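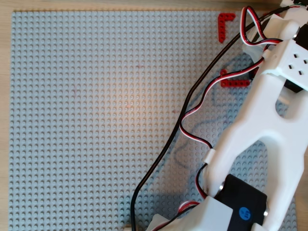
Fig. 1. Red corner pieces laid flat on the grey plate.

4. Laying the plate and marking the square

This section covers the base layer of the Dilmont table layout: putting the large grey baseplate on the table, cleaning it, and setting the red corner pieces that mark out the square. Do this before you open the bag of loose blocks. If the plate is already down and you only want to move the square, go to 4.5.

4.1 What you need

- Large light grey studded baseplate
- Four red L-shaped corner pieces
- Table with a flat top, larger than the plate
- Dry cloth and a soft brush (an old toothbrush will do)
- Bowl of lukewarm water with a drop of washing-up liquid
- Pencil and the layout sheet from the front pocket of the Fuso box

The layout sheet is leaflet 1611. Older boxes have the same drawing printed inside the lid. Use whichever came with your box, and do not mix the two, as the lid drawing is turned a quarter of the way round.

The corner pieces are not handed. Any of the four will go in any corner once it is turned to face the right way.

4.2 Preparing the table

1. Clear the table and wipe it down. Let it dry fully.

2. Run your hand over the area where the plate will sit. Grit, dried glue and crumbs will hold the plate up and the pieces will not press down evenly. Scrape off anything hard with a plastic card.

3. Check that the table does not rock. Fold a piece of card under the short leg if it does.

4. If you are using the Žukauskas folding table, lock both leg braces and put the plate wholly on one leaf. Do not lay it over the join.

NOTE: A bare wooden top is best. Tablecloths, felt and foam mats all give under the thumb when you press a piece down. If the table must be protected, use a sheet of thin hard board and fix it at the corners with low-tack tape.

5. Leave a margin of bare table on at least one side of the plate. You will want it for the loose pieces and for the layout sheet, and it gives you an edge to get your fingers under when the plate has to be lifted.

4.3 Laying and cleaning the plate

1. Hold the plate by two opposite edges. Lower one edge to the table first and let the rest follow.

2. Square the plate to the table edge by eye. A plate that sits at a slight angle is no weaker, but the rows are harder to count along when the table edge runs across them.

3. Press lightly in the middle and at each corner. If a corner springs up again, see 4.7.

4. Brush between the studs, working along the rows and then across them. Brush towards yourself and off the edge.

5. Wipe over with the dry cloth.

6. For marks that stay behind, dip the brush in the soapy water, shake it nearly dry and rub in small circles. Wipe with a damp cloth and leave the plate to dry in the air.

CAUTION: Do not use hot water, a dishwasher, a hairdryer or a radiator. Thin plates warp easily and seldom go flat again.

CAUTION: Do not use nail varnish remover, white spirit or scouring cream on the plate or on the corner pieces.
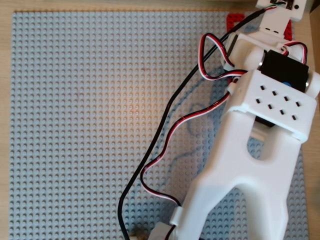
Good light makes the rest of this section a good deal easier, and it pays to sort it out before any pieces go down. Daylight from one side is ideal. Under a lamp, move the lamp or the plate until you can follow a single row of studs from one edge to the other without losing your place. A small warm patch like the one near the centre of the plate does no harm, but look at the plate again from a different side before you decide that something near it needs scrubbing. A faint reddish mark is easily taken for a reflection, and the other way about. The empty left half, with its rows running evenly from top to bottom, is the part to practise counting on. Choose a row, run the pencil point along it and see whether you reach the far edge in the same row you began in.

If you wear reading glasses, wear them for 4.4.

4.4 Setting the four corners

Read the whole of this part first. The corners are placed loosely, checked, and only then pressed home.

1. Turn the layout sheet so that the arrow points away from you. All directions below are given from where you are sitting.

2. Find the starting stud. Count in from the right-hand edge and then down from the top edge, using the numbers on your sheet. Touch the pencil to the stud but do not write on it.

3. Place the first red piece at the top left of the square. Its bend goes over the starting stud, one arm running to the right and the other running towards you.

4. Place the second piece at the top right. It mirrors the first, with one arm running to the left and the other towards you. The top arms of both pieces must lie along the same row.

5. Place the third piece at the bottom right, with one arm running up and the other to the left.

6. Place the fourth piece at the bottom left, with one arm running up and the other to the right.

7. Lean over and look straight down. The arms should point at one another along each side. If one pair is a row out, lift one piece only, move it, and look again.

8. Count the open studs across the inside of the square at the top and again at the bottom. The two counts must agree. Then do the same down the left side and down the right.

9. When the counts agree, press each piece down with your thumb. Start at the bend and work out along each arm.

NOTE: At step 9 there should be no rocking when you tap the end of an arm. If there is, lift the piece and look for grit under it.

NOTE: The inside of the square stays bare at this stage. Blocks are added in Section 5.

4.5 Moving the square

The square may be set anywhere on the plate as long as all four pieces lie wholly on the studs. For a first layout we suggest the upper right, which leaves a large clear area on the left for sorting.

1. Lift the corners off one at a time. Hold the plate down with the flat of your other hand, close to the piece you are lifting.

2. Lift from the end of an arm. If the piece is tight, rock it gently along its length. Do not lever it with a knife or a screwdriver, which will bruise the studs.

3. Write the old position on the back of the layout sheet if you may want to go back to it.

4. Repeat 4.4 from step 2.

To make a larger or smaller square, move the two right-hand pieces first, then the two bottom ones. The bottom right piece therefore moves twice. Check the counts as before.

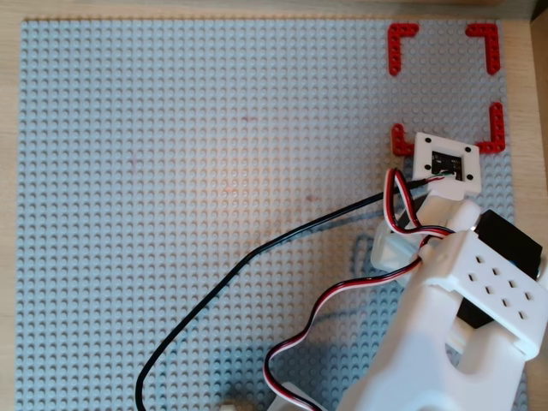
CHECKING THE FINISHED SQUARE

4.6 Final check

The four red corners should now enclose an empty square of grey studs, with each piece opening towards the middle. Look at it once from directly above and once from the side with your eye level with the table.

From above:
- each corner faces inwards
- facing arms line up along the same row
- the gaps between facing arms match on opposite sides
- nothing loose is lying among the studs inside the square

From the side:
- no arm stands higher at one end
- the plate is flat on the table all the way along
- no cloth, paper or cable is trapped under the edge

Any cable that has to cross the plate should lie loosely on top and leave by the nearest edge. Do not wedge cables under the red pieces or between rows of studs.

Put the layout sheet back in its pocket. You will need it again on page 39 for the block positions.

4.7 If something is not right

A corner of the plate lifts.
Turn the plate over on a clean flat surface, put a few heavy books on it and leave it overnight at room temperature. Do not bend it by hand.

A red piece will not go down.
It is most likely sitting between rows. Lift it clear and set it down again from directly above. If it still will not go, try it elsewhere on the plate. A piece that is stiff everywhere is probably dirty underneath.

A red piece is loose.
Swap it with one of the others. If the looseness stays with the same place on the plate, the studs there are worn and the square should be moved.

The square comes out as an oblong.
The counts at step 8 were taken from the wrong edge. Count between the inside edges of the arms, never from the bends.

The piece looks pink or orange under the lamp.
Change of light only. Check the colour by the window if you are matching it to a spare.

4.8 Putting away

1. Take off the red pieces and put them in the small tray of the Fuso box. They should not be left on the plate in storage.

2. Brush the plate as in 4.3, steps 4 and 5.

3. Store the plate flat, studs up, with nothing on top of it. If it has to stand on edge, put it between two stiff boards.

Spare corner pieces are sold in twos. The September parts list replaces all earlier ones, and order codes from older lists will not be accepted.

Continue to Section 5, Placing the blocks.

© Zedbridge. Dilmont layout guide, issued 01/01/2018 | Contact us | Spare parts | Back to top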